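To: equipment-planning list
Subject: Re: Gripper sets for the Birside room

> The Tully quote came back at 2958 per pair, finger pads included.
> Can we commit before the budget closes in July?

Thank you for forwarding the quote. The Birside line can cover 2 pairs this year. A third would have to wait for the next cycle.

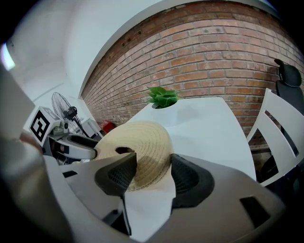
Please also budget for spare finger pads. We request 10 with the first order and would like Virkent to quote separately for them. Delivery is stated as 30 days, and the purchase form should say so.

Comments on the draft order may be sent to this list.

Equipment Planning Office
Gerkix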